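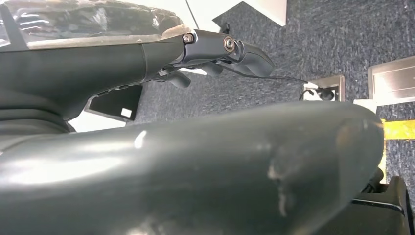

Objet : Re: [atelier] Deuxième bras, câble et film plastique
De : Anitha Rai
Date : 6 mai 2021

Bonjour,

Le câble noir va jusqu'à la boîte de sol. Je voudrais le fixer au bras à 79 mm du pivot - plus près, il risque de tirer quand la pince tourne. Il me faut 3 colliers.

J'ai laissé le film transparent sur le dessus du bras. Les éraflures sur l'autre coque sont superficielles, je ne repeins pas.

Anitha

Gus Brannigan a écrit :
> Le boulon du pivot est-il resserré ? Et quelle longueur de câble
> faut-il prévoir ? J'avais noté 562 mm, sans la boucle.
> Gus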